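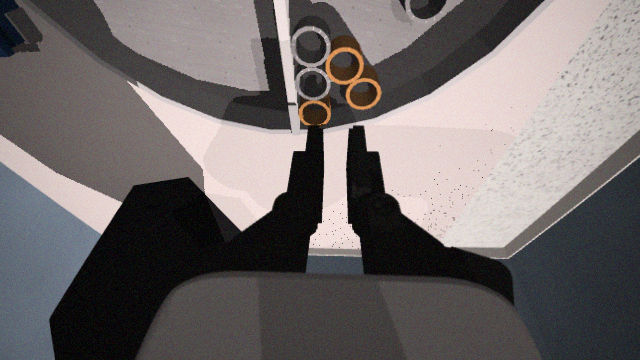 Jaunzems öffnet die Werkstatttüren: Keramiksommer mit 49 Kursen und einer großen Glasurensammlung

21. Juni 2018 — Ton unter den Fingernägeln, Schürzen an der Leine und ein Ofen, der bis spät in die Nacht läuft: In der Keramikwerkstatt Jaunzems beginnt am kommenden Wochenende der Keramiksommer. Bis Ende August stehen 49 Kurse auf dem Programm, vom ersten Daumenschälchen bis zum Wochenseminar über Ascheglasuren. Die Anmeldung ist ab sofort möglich, für Kinder und Erwachsene, mit und ohne Vorkenntnisse.

»Wir haben im Mai das Programm an die Wand gehängt und gemerkt, dass die Wand zu kurz ist«, sagt Werkstattleiterin Ljubica Softić. »So viele Leute wollten etwas anbieten! Ich freue mich auf jeden einzelnen Kurs, und bei mindestens der Hälfte würde ich am liebsten selbst mitmachen.«

Eine Sammlung kommt zurück ans Licht

Herzstück des Sommers ist die Ausstellung »Scherben mit Nummer« im Obergeschoss. Zu sehen sind dort über 1605 Glasurproben aus dem Nachlass der früheren Ofenkachelmanufaktur Petovis, die jahrzehntelang in Holzkisten auf dem Dachboden lagen. Jede Probe trägt auf der Rückseite eine eingeritzte Nummer, und zu vielen davon gibt es ein Rezept in den alten Werkstattbüchern. Leider nicht zu allen. Manche Seiten sind verblasst, andere in einer Kurzschrift verfasst, die bis heute Rätsel aufgibt.

Der Keramiker Rainer Gerlach hat die Bücher in den vergangenen zwei Jahren durchgearbeitet und einen Teil der Rezepte nachgebrannt. Besonders angetan hat es ihm Nummer 219, ein tiefes Blaugrün, das an den Kanten ins Rostbraune kippt. »Die ersten Brände waren schlicht grau«, erzählt er. »Dann haben wir den Ofen langsamer abkühlen lassen, und plötzlich war die Farbe da. Ich habe abends noch dreimal nachgesehen, ob sie am nächsten Regalbrett genauso aussieht.« Wer möchte, kann die Glasur im Kurs selbst ausprobieren — auf eigenen Stücken und auf eigenes Risiko, denn sie läuft gern.

Drehen, bauen, brennen

Die Kurse verteilen sich auf alle Wochentage. Vormittags geht es meist ruhig zu, mit Aufbautechnik, Plattenarbeit und Pinseldekor. Nachmittags gehören die Drehscheiben den Schulkindern, und an den Abenden treffen sich Berufstätige zum offenen Drehen. Stavros Ivanov leitet wieder den beliebten Anfängerkurs, in dem am ersten Abend niemand ein fertiges Stück mit nach Hause nimmt. Geübt wird das Zentrieren, danach wandert alles zurück in den Tontrog.

Neu dabei ist Femi Abubakar. Sie zeigt, wie große Vorratsgefäße ganz ohne Scheibe entstehen, Wulst für Wulst, mit einem Klopfholz und viel Geduld. Ihr Kurs läuft über fünf Abende, damit die Wände zwischendurch anziehen können. Gebrannt wird im Freien, in einer flachen Grube hinter der Werkstatt. Zuschauen dürfen alle, auch ohne Anmeldung. Bitte festes Schuhwerk tragen und keine Jacke, an der man hängt!

Saturnino Urquijo, der viele Jahre als Restaurator gearbeitet hat, bietet eine Sprechstunde für zerbrochene Lieblingsstücke an. Teekannen ohne Tülle, Schüsseln mit Sprung, die halbe Sauciere aus Familienbesitz: Er sieht sich alles an und sagt offen, was sich kitten lässt und was besser ins Regal gehört. Lebensmittelecht wird eine geklebte Tasse übrigens nicht mehr, auch wenn die Frage jedes Mal kommt.

Eröffnung am Samstag

Gefeiert wird am Samstag ab 14 Uhr im Hof. Es gibt Kuchen, Limonade und eine Drehscheibe zum Ausprobieren, dazu Führungen durch die Ausstellung mit Rainer Gerlach. Am frühen Abend wird der Ofen mit den ersten Stücken des Frühjahrskurses geöffnet. Die Teilnehmerinnen und Teilnehmer warten seit Tagen darauf, und das ganze Team wartet mit. Bei Regen zieht die Feier in die Halle um.

Das vollständige Programm liegt in der Werkstatt aus und wird auf Wunsch zugeschickt. Ton, Glasuren und Schrühbrand sind in den Kursgebühren enthalten, der Glasurbrand wird nach Größe des Stücks abgerechnet. Werkzeug kann geliehen werden. Eine alte Schürze und ein Handtuch bringen bitte alle selbst mit.

Der Eintritt zur Ausstellung ist frei. Geöffnet ist dienstags bis sonntags von 11 bis 18 Uhr, während der Kurse auch länger. Gruppen und Schulklassen melden sich bitte eine Woche vorher an.

Über Jaunzems

Die Keramikwerkstatt Jaunzems ist eine offene Werkstatt mit Drehscheiben, Aufbauplätzen und eigenem Brennofen. Sie vergibt Jahresplätze an Keramikerinnen und Keramiker und veranstaltet ganzjährig Kurse. Der Keramiksommer findet in diesem Jahr zum zweiten Mal statt.

Pressekontakt

Keramikwerkstatt Jaunzems
Ljubica Softić, Werkstattleitung
Interviewtermine und Ausstellungsrundgänge für die Presse nach Absprache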